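The winter cloth store at Vernlow, sorted and folded

This page of the gallery covers the winter shelves. The store lends out blankets, throws, thick tops and lengths of warm cloth to anyone in Vernlow who needs them, and every March it all comes back and has to be gone through, folded and put away until autumn. We went through 1,437 pieces this year. Of those, 792 were blankets and throws, and the rest was clothing and uncut cloth.

Thanakorn Saithong set out the order of work and most people stuck to it. Notes for each stage follow, mainly for those who will be doing it next year.

We use cookies to remember your gallery settings. By continuing to browse you agree to our cookie policy. Accept | Manage

Checking in

Everything is opened out fully before it goes anywhere near a shelf. Look at the hems first, then the middle. Small holes go in the mending pile. Large ones go in the cutting pile, where the good parts are kept for patches.

Labels get read at this point too. If the washing label has gone, treat the piece as a cool wash and pin a slip of paper to the corner saying so.

Washing and drying

Thick cloth takes longer to dry than people expect. Last year a few pieces were folded while the seams were still damp and the whole bottom shelf smelt of it by May. Feel the seams, the cuffs and anything with a double layer. If in doubt, hang it for another night.

No fabric softener on anything brushed. It flattens the surface and the cloth stops holding warmth as well as it did.

Sorting

We sort by thickness, then size, then colour. It used to be colour first, which looked tidy but meant that thin sheets ended up under heavy throws and came out creased. Colour still matters a little at the end, as people ask for things by colour when they ring up – "the green one we had before" is a typical request.

The Gindora blankets are all one size, so they can be stacked together. The Ikeda ones vary by a hand's width and need sorting before you start folding, or the pile leans.

Folding

Fold lengthwise twice, then roll or fold from the short end depending on where the piece is going. Rolls are for the deep baskets. Flat folds are for the shelves. Don't press the air out of fleece – it needs some give.

Tops with sleeves are laid face down, sleeves crossed over the back, hem brought up to the collar. Hoods are folded in first. A few of us prefer to roll them and there is no harm in it if the basket is deep enough.

Stack no higher than 18 inches. Any more than that and the bottom pieces can't be pulled out without the rest following.

Shelving

The Plukero shelves along the back wall have slatted bases, so air gets underneath. Heaviest pieces go at the bottom and children's sizes at waist height. The top shelf is for uncut cloth, which is hardly ever asked for before October.

Leave a gap behind each stack. The back wall is an outside wall and gets cold.

Cedar blocks go at both ends of every shelf, 2 to a shelf. The old ones can be rubbed down with sandpaper and used again. We have stopped using lavender bags because they split and the bits get into the pile of the cloth.

Mending

The mending pile was smaller than last year. Most of it was loose hems, along with some cuffs that had worn through. Blanket stitch is fine for edges, in whatever thread is nearest in colour. Pulled threads should be eased through to the back with a needle and left alone – cutting them makes a hole sooner or later.

We are short of grey and pale blue thread. If you have any going spare, there is a tin by the door for it.

Shelf list

The shelf list is kept in the blue folder and is written in pencil. Please rub out and rewrite when something moves, and don't add arrows. Pieces out on loan over the summer are listed on the last sheet, with the borrower's name and the month they are due back.

Soft pieces are best stored with others of the same weight, folded loosely, with nothing hard or heavy resting on them.
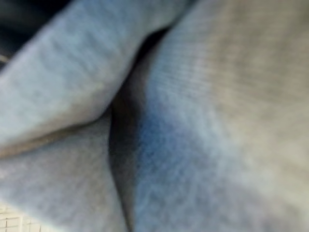 Baskets can be filled to the rim but should still close without pushing. Once the lids are on, tie a tag to the handle with the size and thickness and slide the basket under the bottom shelf, tag facing out. The store opens again for lending in September, from 10 in the morning.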